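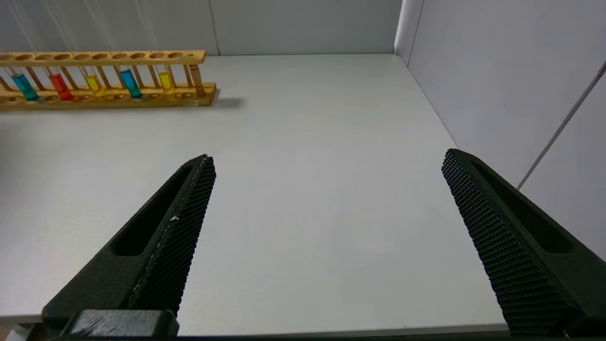 Gireoの木製試験管立てを買って5か月ほど使ったので、感想を書いておく。用途は理科の実験というより、子どもと色水を作って並べることがほとんどで、たまに切り花を挿す。以前はプラスチックの組み立て式を使っていたが、脚の差し込みがゆるくなって処分した。今度のものは丸穴の開いた上の板と、浅いくぼみのある下の板を、細い柱でつないだだけの作りで、組み立ては要らない。木の色は明るい蜂蜜色。赤みの強いオレンジや黄色、青緑の水を入れて立てると、上の板と下の板の間に色の部分がちょうど収まるので、横から見比べやすい。色水は少なめのほうが扱いやすく、うちでは管の下のほうにしか入れない。

購入先は通販のBimuraで、送料が840円かかった。本体の値段を考えると少し高く感じる。重さは手元のはかりで202g、長さは29cmだった。棚の奥行きに合わせて縦向きにしまうつもりだったが、うちの棚では手前にはみ出したため、横向きに置いている。買う前に置き場所を測っておいたほうがよい。

穴の大きさには余裕があり、細めの管だとわずかに傾く。下のくぼみで底が止まるため、抜けたり倒れたりしたことはない。ただ、くぼみが浅いので、斜めに差し込むと底が隣へずれることがある。小さい子には、上の穴に通してからまっすぐ下ろすように教えるとよい。うちの子は3回目くらいで慣れた。

色水は、先にコップで作ってからスポイトで移すやり方に落ち着いた。管の中で直接混ぜると色むらが残るし、こぼしたときに木に染みる。コップは台所にある普通のもので足りる。白っぽい机に赤いコップだと見失わないが、中の色は分かりにくいので、混ぜる作業には透明なものを使うほうがよい。
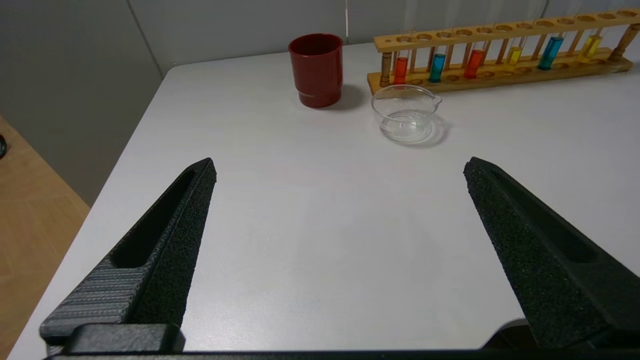

手入れについては、説明書に「濡れたら拭く」としか書いていない。一度、青の食用色素を下の板に垂らしてしまい、すぐ拭いたものの薄い跡が残った。紙やすりの細かいもので軽くこすったら目立たなくなったが、その部分だけ手触りが少しざらつく。表面の塗装はごく薄いようだ。気になる人は、使う前に蜜蝋などを塗っておくとよいと思う。くぼみの中は布が届きにくく、綿棒で拭いている。

角の仕上げは、柱の付け根に接着剤のはみ出しが1か所あった以外は問題なかった。管は付属しないので、別に用意する必要がある。商品ページの写真には管が写っていて、説明文の下のほうに小さく「管は別売」とある。ここは改善してほしい。

同じ店にSinderという金属製の試験管立ても出ている。水を多く使うならそちらのほうが丸洗いできて向いているだろう。私は机に出したままにすることが多いため、木のほうを選んだ。星をつけるなら4つ。送料と管の表記で1つ引いた。

2023-07-30

ホーム 新着レビュー カテゴリ一覧 文具・工作 キッチン 前の記事 次の記事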